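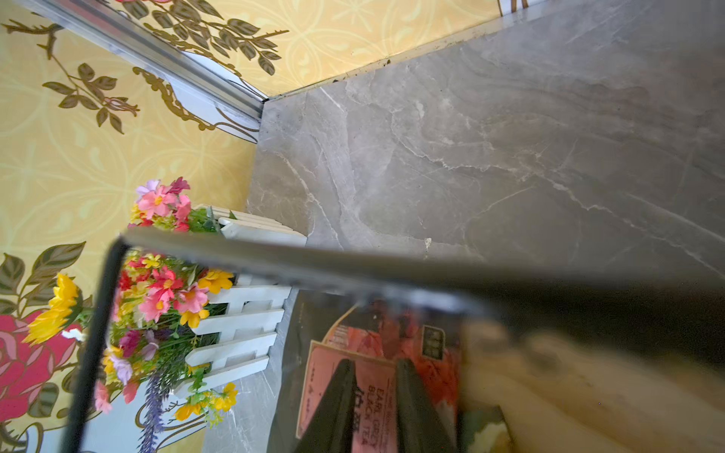 Szymon Ostrowski thinks the wrist view should be masked before it goes anywhere near the segmentation model. His note in the review thread says the gripper bar and the fingers sit in the same pixels every time, so we are paying for the network to learn around something we already know. He also asks why the pose filter gets to keep its old estimate when the mask shrinks.

Both fair. Starting with the mask.

March, notebook for the Diltitz branch, wrist perception. Continuing from the entry on the grasp planner timeouts.

Static mask: I built one from the CAD of the gripper projected through the hand-eye calibration. It works for the fingers. It does not work well for the long upper bar, which is so close to the lens that it blurs and goes half see-through, and the soft edge is wider than the projected edge. Dilated the mask until it covered the blur. That eats pixels we want, mostly right above the package. Went back to a tight mask plus a second "unsure" band. Pixels in the band are kept for segmentation but get zero weight in the pose fit. Better.

The mask has to follow the finger opening. First version used commanded width, which is wrong during closing because the command jumps ahead of the fingers. Switched to measured width, interpolated to the image timestamp. If the width message is older than 80 ms the node now drops the image and logs it. It used to use the stale value without saying anything. I would like that to be the rule for all of the Nowicki nodes but only changed this one.

Tea package. Black fingers on a mostly black package, so the boundary between them is close to useless for edges. The label is what we have. Pink-red, strong contrast, with EARL GREY BLACK TEA and the big vertical characters. Feature matching on the label is stable even with a finger on either side of it. What it gives us is the pose of the label plane, and the package is soft, so the label plane and the package are not the same thing once the fingers press on it. Added a flag to the output message: pose_source = label | outline | held. Planner ignores the flag for now. TODO.

Flowers. The old Plarnero segmenter liked to take the pink blooms in the picket fence planter and merge them with the label. Similar color, close together in the wrist view. The new one keeps them apart when the depth is good. When depth drops out it goes back to merging. I added a check on the plane fit: if the inliers don't lie on one plane, reject the segment and hold the last pose. Crude, but the petals are nowhere near planar so it catches them.

The wallpaper is a separate problem. The circle pattern repeats and the visual odometry locks on one period off. It shows up as a sideways jump in the camera pose with no matching motion in the joints. Turned off odometry inside the last part of the approach and rely on forward kinematics only. The marble veins would be decent features by themselves, but I don't want to hand-pick regions per countertop.

Now the filter. Szymon is right that it was too confident. When visible label area went down, the measurement noise stayed fixed, so a half-hidden label counted as much as a full one. Changed it to scale with visible area. Below the cutoff no update happens and the covariance grows as usual. Hold time is up to 2 seconds, then the node reports lost and the planner is supposed to back off and look again. The backing off is in the Prusedby behavior tree and I have not touched it. Someone should check that "lost" is handled there and not treated as "not found", they go down different branches.

Replayed the recorded approaches with the new filter. Gripper angle tolerance is still too tight for the diagonal approach, the planner keeps trying to flip to the 90 degree solution at the last waypoint. Added a cost on wrist rotation after the pre-grasp. It flips less. Did not tune it further.

Open:
- planner should read pose_source
- unsure band width is hard-coded, move to the config
- retry limit is 3 in the launch file and something else in the tree, pick one
- ask Szymon whether he wants the mask published as its own topic or only inside the debug view
- rerun hand-eye calibration before trusting the tight mask on the second arm

Branch is pushed, tests pass except the odometry one, which expects odometry to be on during approach. Left it failing until we agree.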